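Ratgeber › Spielen & Basteln › Tests › Bauklötze & Legespiele

Grostard Farbfelder im Test: kleine Quadrate, blaue Klötze, ziemlich viel Spaß

19.02.2018 · 249 Mal geteilt · 13 Kommentare
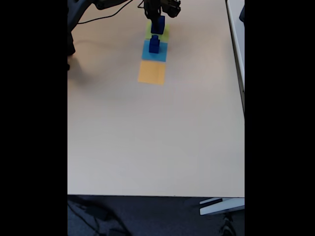 Warum ich das Set überhaupt gekauft habe

Eigentlich wollte ich nur ein Geburtstagsgeschenk für meinen Neffen besorgen und bin dann (wie immer!) viel zu lange im Laden hängen geblieben. Die Farbfelder von Grostard lagen ganz unten im Regal, und weil ich eine Schwäche für alles habe, was man stapeln, sortieren und hin und her schieben kann, sind am Ende zwei Packungen im Korb gelandet. Eine für ihn, eine für mich. Ja, für mich.

Das Prinzip ist schnell erzählt: Es gibt quadratische Unterlagen in hellen Farben und dazu Klötze, die man daraufstellt. Ich lege am liebsten Grün, Hellblau und das blasse Orange in eine Reihe und nehme dazu die dunkelblauen Klötze. Auf einem hellen Tisch sieht das richtig hübsch aus, das kräftige Blau hebt sich von den Pastelltönen wunderbar ab. Im Anleitungsheft stehen ein paar Legeaufgaben, von ganz leicht bis »Moment, wie war das jetzt?«.

Was mir gefällt

Die Farben! So viel Kindersachen sind mir einfach zu grell, und die hier kann man auch mal übers Wochenende auf dem Esstisch liegen lassen, ohne dass man sich daran sattsieht. Die Klötze haben eine leicht glänzende Oberfläche und fassen sich angenehm an. Besonders mag ich den abgestuften Klotz mit dem schmaleren Würfelstück obendrauf – den greift man ganz automatisch an der Spitze, und mein Neffe hat ihn sofort zum »Turmwächter« ernannt.

Meine Freundin Ilham Ginting hat das Set an einem verregneten Nachmittag mit ihrer Tochter durchgespielt und mir danach geschrieben, sie hätten sich eigene Regeln ausgedacht: Ein Feld muss immer frei bleiben, und wer keinen Zug mehr hat, kocht Kakao. Haben wir inzwischen übernommen, funktioniert auch mit Erwachsenen prima.

Was mich stört

Die Unterlagen haben keinerlei Verbindung untereinander. Wer wie ich gern gerade Kanten hat, rückt also ständig nach. Orange liegt bei mir immer ein Stückchen weiter links als die anderen beiden, und das macht mich wahnsinnig! Eine kleine Nut oder eine Leiste zum Anlegen wäre schön gewesen. Das Legespiel von Gerlach, das ich vorher hatte, löst das mit einem Rahmen, dafür sind dort die Farben eher trüb und die Teile ganz schön fummelig.

Und die Schachtel: Der Deckel sitzt so stramm, dass beim Öffnen gern mal alles durchs Zimmer fliegt. Ich bewahre die Teile jetzt in einem Stoffbeutel auf, fertig.

Für wen lohnt es sich?

Für alle, die ruhige Spiele mögen und einen Tisch haben, auf dem etwas Platz ist. Wer Action sucht, langweilt sich nach fünf Minuten. Ich gebe vier von fünf Sternen, der fünfte rutscht mit dem orangen Feld nach links weg.

Im November kam übrigens eine Erweiterung mit weiteren Farben dazu, die habe ich mir noch verkniffen. Noch. Falls sie jemand von euch schon hat, schreibt mir gern, ob sich die neuen Felder gut mit den alten mischen lassen!

Mehr als 563 Mal gelesen · Teilen · Merken · 13 Kommentare anzeigen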